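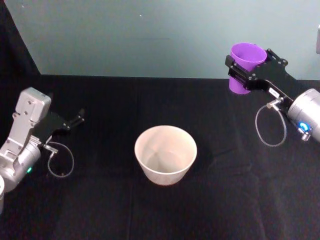
How much of the money is left?

There's $300 still in the account out of the $2000 you gave us, and it's already spoken for (lids and onions, mostly, more on that further down). The rest went out pretty much the way the application said it would, with one big exception, and I'd like to walk you through that one so it doesn't look strange on the spreadsheet.

Second report on the Plallano soup route, sent to the Funon small grants desk, 2020-12-21

Hi again! I know the form has boxes for all of this and I did fill in the boxes, but you said last time you liked getting the letter too, so here's the letter.

When I wrote to you in June we were cooking every other week and dropping off at doors on the Iyamu side of town only. Now we cook every week and go out to 59 households, on both sides of the creek. I never thought we'd get that far this year. The jump came in the fall, when the senior lunch closed its dining room and a bunch of people who used to eat there started calling the number on our flyer. A few were calling for a neighbor and then called back a week later, a little shyly, to ask if they could be added too. I just put everyone on. We said in the application that we wouldn't ask for proof of anything and we've stuck to that.

What we cook

Four soups in rotation. Split pea, chicken and rice, a tomato and white bean one that can be made with no meat or dairy, and a barley soup that changes depending on what vegetables came in. There was a fifth, a potato leek, and I loved it, but it does not reheat well. It goes gluey. We had two phone calls about it, both very polite, and I took it off the list.

I've learned a lot about salt this year! When you scale a recipe from a family pot up to one of the big ones, everything multiplies fine except the salt and the dried herbs. The first big batch of split pea was awful. I mean we ate it ourselves, it didn't go out, but it was like licking a dock. Now we put in half of what the math says, let it cook, and taste at the end with two people tasting. Same with bay leaves. Same with pepper, only more so.

The other thing is cooling. A pot that size holds its heat for hours and you can't just stick it in the refrigerator with the lid on. We split every batch into shallow pans as soon as it's off the stove and set the pans in ice water, stirring, until the thermometer says it's safe to put away. It's boring work and it takes up every flat surface we've got. The county inspector came in the fall, watched us do it from start to finish, and signed us off with one note (the hand sink needed a sign saying it was a hand sink). The sign is up. 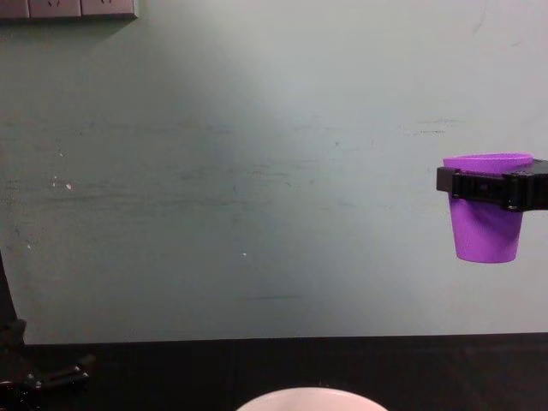 Skarphéðinn Hallgrímsson left a long message on our phone about the barley soup, saying it was the best thing on the route but that we were boiling the barley to death, and that if we cooked it on its own and added it to each container at the end it would still have some chew to it by the next day. I played it for the whole crew. Then we tried it, and he's right, it's so much better! The broth stays a broth, too, where before it was turning into something closer to porridge overnight. It means one more pot to wash and I've decided I don't care.

That kind of call is the best part of the job for me. We put a little slip in every bag with the name of the soup, what's in it, how to warm it up, and the phone number, and people do use the number. Most of it is scheduling (I'll be at my sister's, skip me this week). Some of it is complaints. A good amount is people telling me how their mother made it, and I write those down when I can keep up. Someday I'd love to do something with them. I'm not asking you for money for that, don't worry.

The exception

Okay, so the budget. In the application I had $1000 down for a used commercial stove. We found one, we went and looked at it, and it was a nice stove, but the gas line in the Furkus kitchen is too small to feed it and the quote for a bigger line was more than the stove. I wrote to you at the time and you very kindly said to go ahead and change the plan. So the same $1000 went to two large countertop burners, the shallow pans, a good probe thermometer plus a backup, and a secondhand chest freezer. Receipts are attached to the form, all of them except the freezer, which came with a handwritten note from the seller. I've attached the note. If you need something more official than that please tell me soon, I think I can still reach her.

To be fair to the original plan, I still think a real stove would be better. The burners are slow to bring a full pot up, and we've had to start the stock the evening before to be out the door by noon. But the freezer has turned out to be worth more to us than I would have guessed. We cook ahead now. When the road over the creek iced up and half the crew couldn't get in, we thawed what we had and nobody on the route missed a week. Before the freezer that would have been a canceled run and a lot of phone calls.

The rest of the grant went on ingredients and containers. Ingredients were cheaper than I planned for, thanks to a couple of growers at the Iyamu end who gave us carrots and squash well into the fall. Containers were more, a lot more. Everybody in the country seems to want to-go containers this year and the price kept climbing, and there was a stretch when I couldn't get lids at all for the size we'd bought. I had a stack of perfectly good containers and no way to close them. We used foil for one run and I would not do that again, a soup in a car wants a lid. So part of what's left is set aside for lids, bought ahead, and I've switched us to the size that the restaurant supply always seems to have.

Routes and driving

We have three loops now. The short one is in town and can be walked if the weather's decent. The creek loop is the long one, with a lot of gravel and dogs. The third goes out past the school and is mostly apartments, which is fast if people answer the buzzer and terribly slow if they don't. We knock, set the bag down, step back and wait until the door opens. Some folks want to talk and we stay out on the walk and talk. It does make the loops longer than I'd put in the plan, and I've stopped trying to fix that.

Gas is paid to anyone who asks for it. Hardly anyone asks, so I've started handing out the envelopes without waiting for them to.

One problem I haven't solved: we lose coolers. They go out and they don't all come back, and I suspect they're in people's trunks. If you funded somebody else who cracked this, I'd love to hear how.

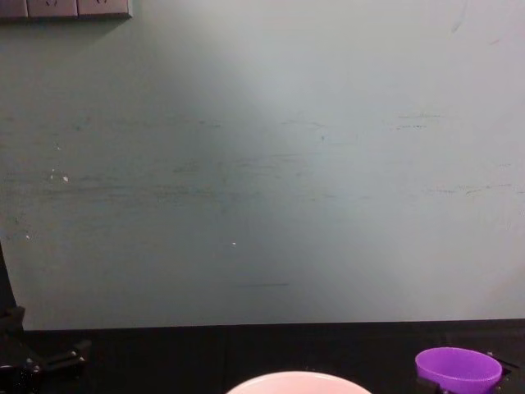 Scuffed wall with power outlets in the corner.

What didn't work

The Friday-night-supper idea from the application, you'll remember, was going to be a sit-down meal once a month. That's on hold and I'm guessing it stays on hold well into next year. I didn't spend anything on it.

Bread was a flop, at least so far. I wanted a roll in every bag. We tried baking them and it ate the entire day before, then we tried buying them and they were stale by delivery. We now do crackers when we have crackers. People ask about the bread and I keep saying we're working on it, so I suppose we'd better be.

I also said I'd send out a survey. I did, it was a page long, and hardly any came back. The phone tells me more. If you need the survey results for your own files they're attached, but please don't read too much into them, a couple of people filled in the same answer all the way down and one used the back for a grocery list.

What's next

We take one week off and then start up again with the chicken and rice, because it's the easiest one to come back to. Everybody on the route is getting a double delivery ahead of the break so there's something in the freezer. For people without freezer space (there are more of those than I realized) we're doing soup plus a bag of shelf stuff.

After that, I want to train a second person to run the kitchen. Right now if I get sick, the batch doesn't happen, and that worries me more than anything in the budget. I've been writing everything down in a binder: the recipes at full size, the order the pots go on, where the spare fuse lives, who can't have celery. It's messy but you could run a cooking day from it. The test will be me staying home one week and keeping my hands off the phone.

We'd like to apply again in your next round, for ingredients and containers only this time, no equipment. If there's a limit on how soon a group can come back, let me know and I'll plan around it. I can also send the route numbers month by month if the board would like those.

Thank you for being so easy about the stove. The final spreadsheet is attached with the receipts, and I'm at the kitchen number most mornings if something on it doesn't add up.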